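From the Barkedden Kitchen: the year of the suet pudding

Regular readers will remember that the last newsletter ended with a promise to make a steak and onion suet pudding "before the weather turns". The weather turned in September. The pudding was made some weeks after that, twice, and I am now in a position to report.

I should say that I grew up thinking suet was something you hung out for the birds. My family boiled things, but they were honest things, potatoes and hams, and a pudding with meat in it would have been looked at for a long time before anyone picked up a fork. So I came to this late and slightly afraid, which is how I come to most recipes that begin "the night before".

The recipe was the one printed on the back of the old Urdale mill calendar, the calendar that half the kitchens in Barkedden still have nailed up behind a door though the dates stopped being useful long ago. It asks for 623 grams of stewing beef. I have no idea who arrived at 623. I asked for it at the counter in Dhillon's, straight-faced, and was handed a parcel marked 916 with the suggestion that I would be glad of the rest. I was. The spare went into a pie, which worked first time and took half as long, and I mention it only out of spite.

Pastry first. Self-raising flour, half its weight in suet, a good pinch of salt and enough cold water to bring it together. The calendar says to handle it "as little as possible", and for once I obeyed, mostly because it had stuck to my fingers and I was at the sink. Roll out three quarters of it and line a well-buttered basin. It will slump. Push it back up. It will slump again while you are looking for the onions.

The filling goes in raw, and this frightened me more than anything. Beef in small pieces, tossed in seasoned flour, two onions chopped, a few mushrooms if you have them, a spoonful of Worcestershire sauce and beef stock to just below the top of the meat. I fried nothing. I stood there with the frying pan in my hand, wanting to, and put it back.
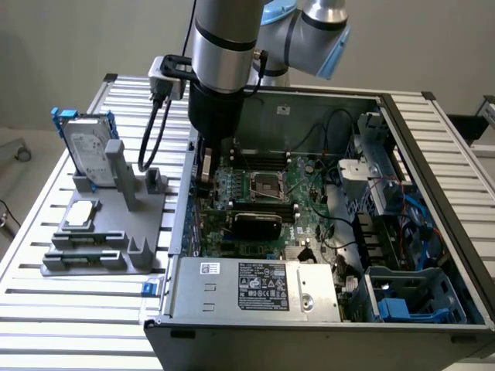 Then comes the lid, and after the lid the string. You need a sheet of greaseproof paper and a sheet of foil, laid together and pleated across the middle so the pastry can rise, and then tied under the rim of the basin with a loop over the top for a handle. The calendar gives this one line. I gave it most of an evening. The first attempt came undone when I lifted it. The second held, though the knot was of a kind that could only be removed with scissors, and the handle hung so far to one side that the pudding went into the pan like a drunk getting into a taxi.

Four hours of steaming is what they ask for. You must keep the water topped up from the kettle and you must not let it boil dry, and so you cannot go out, or have a bath, or become interested in anything. By the third hour the windows had steamed up, the wallpaper by the cooker had begun to lift, and I had read the whole of the Grulusari seed catalogue, including the terms of sale. I now own two kinds of leek.

Pudding number one turned out of its basin in a single movement and then sat down. A crack opened on the left, the gravy went everywhere, and we ate it from bowls with spoons. It tasted wonderful. Pudding number two, made the following week with slightly thicker pastry and less stock, stood up on its own for long enough to be carried to the table and admired. It tasted very nearly as good. If I am pressed I would take the one that fell over.

A few notes for anyone tempted. Butter the basin far more than seems decent. Cut the beef smaller than you would for a stew. Make extra gravy in a separate pan, as there is never enough inside, wherever it may appear to be going. Serve with cabbage, which will be ignored, and mustard, which won't. Leftovers can be sliced and fried in butter the next morning, and I can't recommend that as a habit, though I've done it both times.

The calendar recipe has been copied out, with my crossings-out, and is pinned up by the hall kettle. Anyone who can explain the 623 grams is invited to write in. Next time: marmalade, if the oranges come, and chutney if they don't. Jars with lids that fit would be gratefully received at the usual place.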